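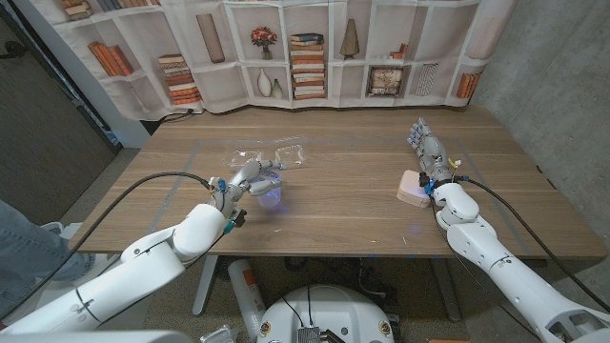
Aaliyah McKinnon m'a dit un matin que ma page « À propos » ressemblait à une notice d'assurance, et qu'on n'y apprenait même pas qui donnait les cours. Elle avait raison, alors je recommence tout !

Moi c'est Teresa Meireles, et j'ai ouvert l'école de reliure Allden dans une ancienne mercerie dont j'ai gardé les tiroirs (les étiquettes « boutons nacre » sont toujours dessus, je range mes aiguilles dedans et je me trompe encore de tiroir une fois sur deux). Avant, j'étais correctrice. Je passais mes journées à lire des livres sans jamais me demander comment ils tenaient, et puis un dictionnaire m'est resté en deux morceaux dans les mains. J'ai voulu le réparer toute seule, avec de la colle d'écolier – une catastrophe. C'est comme ça que j'ai fini apprentie chez Pristley, où j'ai appris la couture sur rubans, la parure du cuir et surtout la patience, que je n'avais pas du tout.

Chez nous, on est neuf par groupe, jamais plus, parce que je veux pouvoir passer derrière chacun quand on attaque les coins. Le cycle de base compte 22 séances. On commence par un simple carnet cousu, on continue avec un demi-toile, et ceux qui ont attrapé le virus finissent sur un plein cuir à nerfs. Pas besoin d'être adroit ! J'ai eu des élèves qui tenaient le plioir à l'envers pendant un mois et qui font maintenant des dos bien plus propres que les miens.

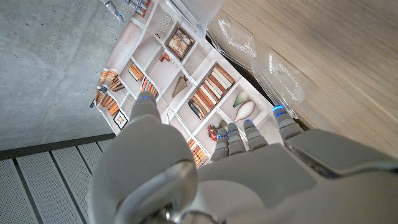 Pour les papiers, je travaille surtout avec la maison McGrath, et je prépare moi-même les papiers à la colle, le soir, avec la radio trop forte. On répare aussi les livres qu'on nous apporte : missels, atlas, recueils de recettes pleins de beurre (mes préférés). Comptez trois semaines, un peu plus en février quand tout le monde vide ses greniers.

Les inscriptions se font à l'atelier, 22 rue de Dradport, ou par courrier. Passez plutôt après 16 heures, je suis moins couverte de colle, et apportez votre livre abîmé – même en deux morceaux, j'ai l'habitude.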